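02/09/2022
By Clyde Lindqvist

Chapter 6
Joints: Getting Two Pieces to Stay Together

My first bookcase lasted one winter. I'd cut all the boards to length, sanded them until my wrists hurt, and then stuck the shelves to the sides with a row of nails and a lot of hope. It looked great! I loaded it with paperbacks, and for a few weeks I was very pleased with myself. Then it started to lean. Not much at first (I blamed the floor), but by spring you could push the top corner with one finger and watch the whole thing turn into a diamond.

The boards were fine, and so were the nails, mostly. What I'd gotten wrong was everything that happened in the tiny patch where one board met another, and that patch is what this chapter covers.

Up to now we've dealt with materials one piece at a time. You've cut, measured, bent and broken samples of pine, cardboard, acrylic and sheet steel, and you've kept a notebook of what each one put up with before it gave in. Keep the notebook handy, because you'll need your Chapter 4 results for the first exercise. From here on, though, we'll hardly ever talk about a single piece by itself. A chair is a bunch of sticks until somebody joins them. Same with a bridge, a shirt, a cereal box or a kitchen drawer.

I like to start with drawers, so go pull one out and empty it. Look at the corner where the front meets the side. In an older drawer you may find a row of wedge-shaped fingers locked into each other, and those are dovetails. In a newer one you might see a plain groove, or staples, or little round pegs called dowels. Now think about how the drawer gets used. Every time somebody opens it, the front gets yanked away from the sides. Dovetails are shaped so that this pull only jams the wedge tighter. Staples have to hang on by friction alone, and after a few years of yanking, they let go.

So the first question to ask of any joint is: which way is it going to be pulled? I can't tell you how many times students skip this one and go straight to "how strong is the glue?" Glue matters, and we'll spend all of section 6.4 on it, but a good joint has the shape doing as much of the work as possible before the glue even gets involved.

There are four kinds of load you'll want to know by name. Tension pulls the pieces apart. Compression squeezes them together. Shear slides one past the other, like a deck of cards being pushed sideways. And racking, my bookcase's problem, is when a square frame tries to turn into a diamond. Most real joints get a mix. A chair leg is in compression while you sit still, and then you lean back on two legs (don't, but everyone does) and suddenly the joint at the seat is being levered open.

The second question is how much surface the pieces share. Take two strips of wood and butt them end to end with glue. The contact patch is just the size of the strip's end, and end grain soaks up glue like a sponge, so you get a weak little bond. Overlap them by a few inches and you've multiplied the glued area many times over. In the bending test at our Clevton workshop last August, one of the lapped pine samples held 1000 newtons before it cracked, and when it did crack, the break was in the wood beside the joint. The glue line never budged. The butt joint I'd made from the same board came apart while I was still clamping it into the test stand, so I don't have a number for you there.

The third question is one I ignored for years: does this joint ever have to come apart? A roof truss shouldn't. A bed frame should, unless you plan to live in one bedroom forever. A battery cover has to come off easily and then stay put when you drop the thing. Joints that come apart are harder to design than the permanent kind, and I find them a lot more fun. Snap fits, screws, wedges, hook-and-loop, the folding tabs on a pizza box, all of these are somebody's answer to the same problem.

Interlocking edges are the family we'll build first. You already know them from jigsaw puzzles. A knob on one piece goes into a socket on the other, and because the knob is wider than its neck, you can't slide the pieces apart in the flat. You can lift one straight up and out, of course, which is why finished puzzles don't survive being picked up by a corner. That's a nice clean case of a joint that is strong in some directions and has almost nothing to offer in another, and it shows you why direction comes first on my list.

The fit is where it gets fussy. Make the knob exactly the size of the socket and it probably won't go in, especially in painted or printed parts. Make it too small and everything rattles. The gap you leave on purpose is called clearance, and choosing it takes test pieces, patience and a file. I cut mine from the Wusen board we used in Chapter 3, which is cheap enough that you won't feel bad about the rejects. Cut five versions of the same knob, each a hair smaller than the last, and write the size on every one before you try any of them. They look identical once they're in a heap!
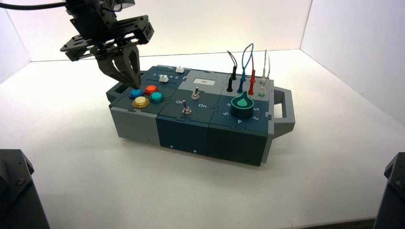 Light gray and teal panels with interlocking, puzzle-shaped edges.

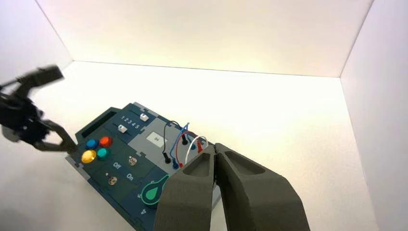

One reader of the draft asked why I'd put interlocking joints ahead of screws, when most people own a screwdriver and very few own a fretsaw. She said her own class had always started with screws, and that beginners like getting something solid in the first hour. It's a fair point, and if you're teaching from this book you can run section 6.3 first without breaking anything. I'd only ask that you come back to 6.1 before the glue section, where I lean pretty hard on the idea of direction.

For section 6.1 you'll need thick cardboard or Wusen board, a sharp knife, a steel ruler, a pencil, and your notebook open to the Chapter 4 results.

Suswood Workshop Books, Clevton | Contact us | © 2022 All rights reserved | Back to top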